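We use cookies to improve your visit. By continuing to read you accept our cookie policy. Manage settings

The Planner Says It Has a Plan
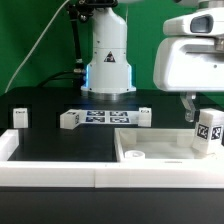
Two arms, one tabletop: a gripper holds a marked block near the edge of a white tray.

The first thing Ubaldo Lombardi wants to show me is a progress bar. He runs the planning group at Navmont, and his software, Emby, is supposed to take a plain instruction and work out which arm should pick up which part, in what order, without the two machines hitting each other. The bar fills. A green check appears. Then we wait.

"It's checking the path again," he says.

Task planning has been the next big thing in robotics for as long as I have been writing about it. The pitch hardly changes. Old systems followed a script, the new one thinks ahead, and soon you will be able to hand it a box of parts and go to lunch. I have been promised that lunch many times.

Emby is better than most of what I've seen. In March, Lombardi's team published a run of 70 assembly tasks and reported that the planner finished 52 of them with no help. He is proud of the number, and he should be. But read the appendix. Every block wears printed square markers, so the cameras never have to work out what they are looking at. They read a tag and get a position. Take the tags away and the perception problem comes right back, and that is the problem most factories have.

I put this to him. "We wanted to test planning by itself," he says. "If vision fails, you learn nothing about the planner."

Fair enough -- for a lab. The trouble starts when the result leaves the building. Purkberg, which sells a competing package called Evangelista, makes the same choice and puts the footnote in smaller type. Its brochure talks about "any part, any order." The demo I sat through used nine parts, all tagged.

Then there is time. Emby replans whenever a block is not where it expected, and a hard case can take over 50 seconds. Lombardi says most of that is collision checking between the arms, and that faster code is coming. Maybe so. A person with a tray of blocks would have moved on by then.

What I would like to see is dull. Leave the system running for a month. Let somebody bump the table. Publish the log, including the parts where an engineer walked over and pressed reset. Lombardi says he is open to it, though he wants the next version finished first.

Related stories
The Warehouse Robot That Needed a Babysitter
Why Camera Calibration Still Eats Your Morning
Simulators Are Too Kind
What Counts as a Successful Grasp?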